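Dilteson Stride Clip-On Step Counter

I've sold a lot of fitness gadgets over the years, and most of them end up in a drawer by April. The Stride is the one I still have on my own waistband. It counts your steps, shows the total in big numbers, and that's pretty much the whole story — no app, no account, no phone buzzing at you during dinner!

You set a daily goal (mine started at 3475 steps, which was my sad little average the first week) and bump it up by 100 whenever you feel ready. I bumped mine nine times before I needed a rest.
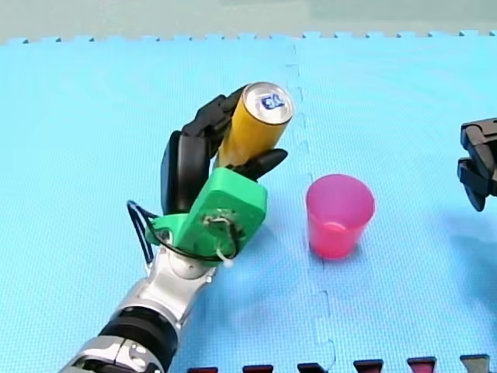 The clip is the part I'd brag about. My old Cirov fell off every time I bent down to tie a shoe, and this one stays put on leggings, jeans, even a bathrobe. It holds eight days of totals, so you can look back at your week without writing anything down.

One gripe: the reset button is small, and I need a fingernail to get at it. Comes in gray or navy, battery included. If you'd like a spare clip, put a note on your order and Brittany Wong in our shop will add one.

Page updated 21/04/2018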